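Kipchumba Mabula
1/2/21

Thread on Penar, our route-memory method for sidewalk robots. The report went up this morning. Short version: the robot is shown a route once, keeps a small set of views from it, and has to repeat the route later from camera input alone. What we changed is how it picks the views to keep.

Joint work with Farzana Abeysekara, who wrote the selection code and most of the evaluation. All runs are in simulation, in the Tedumbridge map. No hardware results in this report.

Setup first. Teach-and-repeat is old. You drive the route, store frames along the way, then at repeat time match the current view against the stored ones and steer to reduce the offset. It works well when the stored frames are dense.

Dense storage gets expensive on long routes, so people thin the frames. The usual rule is fixed spacing: keep one frame every so many meters. Our baseline does this. It is simple and it is what we used ourselves until November.

Fixed spacing has a bad failure. City blocks are not equally informative per meter. Walk beside a long blank wall and every frame looks like the last one. Then you reach a corner, and within a few steps the view changes completely.

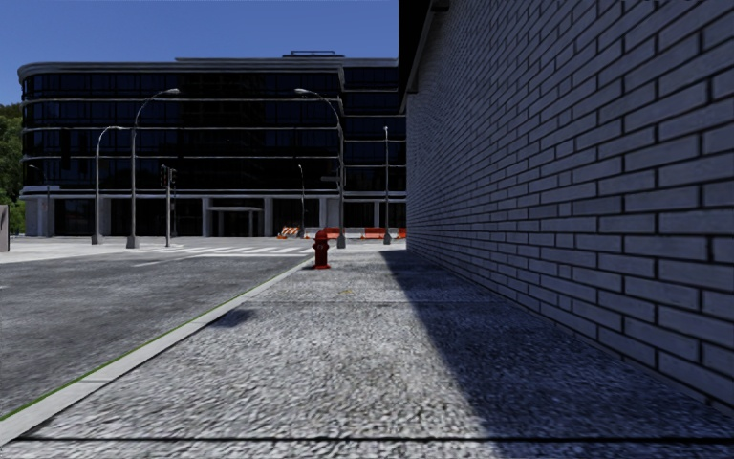

A fixed-spacing memory spends most of its budget on the repetitive stretch and arrives at the crossing with one or two frames to cover the part where heading matters most. Once the heading is wrong at a crossing, the next stored frame often isn't in view at all.

Repeated texture adds a second problem. Brick courses and paving joints give plenty of feature matches, and a lot of them are one period off. The matcher reports high confidence. Its estimate of progress along the route slides forward or back while the lateral estimate stays fine.

So the lateral error plots looked healthy for months and the finish rate did not. I should have been plotting along-route error much earlier. It is now the first panel in our dashboard.

What Penar does: after the teaching run, we take every candidate frame and ask how well the robot could place itself there using only its stored neighbors. If the neighbors already pin down position, the frame is dropped. If they don't, it stays.

"Pin down" is measured by perturbation. We render the view from small offsets around the taught pose, run the matcher on each, and look at the spread of the pose estimates. Tight spread, low value. Wide spread, or two separate clusters, high value.

The two-cluster case is the useful one. That's the one-period-off brick match showing up before it can hurt you. A plain variance score misses it if one cluster is small, so we fit a mixture and penalize the second mode directly.

Selection is greedy. Start with the first and last frames, add the frame that reduces the worst spread anywhere on the route, repeat until the budget is used. We tried optimizing the average spread as well. It gave nicer curves and worse routes. A route fails at its worst point.

The budget in all reported runs is 50 frames per route, same for Penar and the baseline. Same matcher, same controller, same camera model. The only difference between the two systems is which frames are in memory.

A run counts as finished if the robot stops within 2 meters of the goal without leaving the walkable area except at a marked crossing. Clipping the curb is a failure. We do not give partial credit for distance covered.

Finish rate on held-out routes: baseline 53 percent, Penar 77 percent. Per-route outcomes are in the appendix, including the ones where Penar fails and the baseline doesn't. There are such routes and I'd start with those if you're reading critically.

Where the gain comes from: nearly all of it is at corners and crossings. On straight sidewalk the two are the same within noise, and on a few straight segments the baseline is slightly smoother. It has more frames there, so the steering targets switch less abruptly.

We considered adding a minimum spacing rule to fix the smoothness. Farzana tested it. It cost finish rate at the crossings for a cosmetic gain on the straights, so it is off by default. The flag is still in the config.

A note on the map. Tedumbridge is built in Khaemba, the renderer from our group. It has office blocks, brick buildings, wide walks, marked crossings and some street furniture. We picked the test area for the mix of strong landmarks and long repetitive surfaces within a short walk of each other. 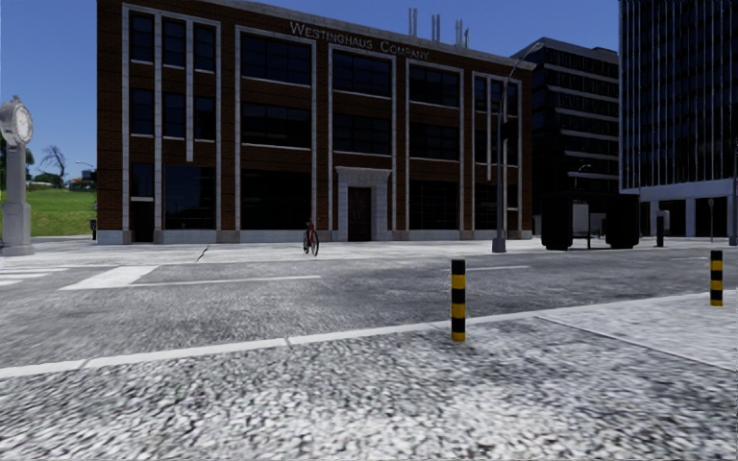 Tedumbridge, brick facade across the road, bollards on the near side. Rendered in Khaemba.

Facades with evenly spaced windows are the second-hardest surface after blank brick. The matcher locks on to the grid and can shift by a whole window. Lettering on a building helps a lot, and so does anything that appears once: a door surround, a street clock, a parked bicycle.

The bicycle is a fair objection, and one reader of the draft made it. A parked bicycle is a good landmark in simulation where it never leaves. On a real street it will be gone by the afternoon, and Penar has no idea which objects are permanent.

We ran an ablation for this. Movable objects are removed from the map between teaching and repeating, everything else fixed. Penar's finish rate drops. The baseline's drops too, by less. Penar still finishes more routes, but the gap is narrower than the headline. Section five, second table. Please cite that table with the headline number.

The obvious fix is to mask movable classes before scoring. We have a version that does it. It depends on a segmentation model, and I didn't want the main result to rest on a second learned component with its own errors. It will be in a follow-up if it holds up.

Lighting. Teaching and repeating use different sun angles in half of the runs. Hard shadow edges across pavement are a known source of false features, and the perturbation score doesn't see them: the shadow is in the same place in every perturbed render. So it looks like a perfectly good landmark.

This one bothered me more than the bicycle. We now render the perturbed views under several sun angles as well. It makes scoring slower and removes most of the shadow-driven selections. The reported numbers use this version. The older numbers on my poster don't, so ignore the poster.

Compute. Scoring is offline and runs once per route, after teaching. Repeat-time cost is identical to the baseline: same number of frames, same matcher. If your robot can already run fixed-spacing teach-and-repeat, it can run this.

The big assumption is that you can render perturbed views at all. In simulation that's free. On a real street you would need some reconstruction of the route good enough to synthesize nearby views. We have not shown that this works, and the report doesn't claim it.

An approximation that needs no rendering: use real neighboring frames from the teaching run as the perturbations. You only get offsets along the path, none sideways. In our tests it recovers part of the gain at corners. Numbers in the appendix, one seed only, treat accordingly.

Things we tried that did nothing: weighting frames by feature count, weighting by image entropy, and a learned scorer trained on past failures. Feature count is actively bad here. Coarse paving is full of features and tells you very little about where you are on the block.

Failures that remain. First, very wide crossings, where the far side is small in the image and the near side is already behind the robot. Second, open plazas, where there's no edge to follow and the controller wanders before the next stored view comes up. More frames help with the first and hardly touch the second.

I suspect the plaza problem is the controller's and not the memory's. We kept the controller fixed on purpose so the comparison stayed clean. Someone with a better one should try it with our frame sets.

Those frame sets are released: taught routes, selected frames, all perturbation scores, repeat logs. The code is in the Wirkimari repository under the same name as the method. The Khaemba scene files are a separate download and large.

If you rerun it, check the camera height in the config before anything else. We had it wrong in one early batch and the matcher still worked well enough that it took us two weeks to catch. That batch is excluded and its route IDs are listed in the readme.

Replies are open for questions on the selection step. For evaluation scripts, ask Farzana -- she knows the edge cases in the off-curb check far better than I do, and she is the one who fixes them.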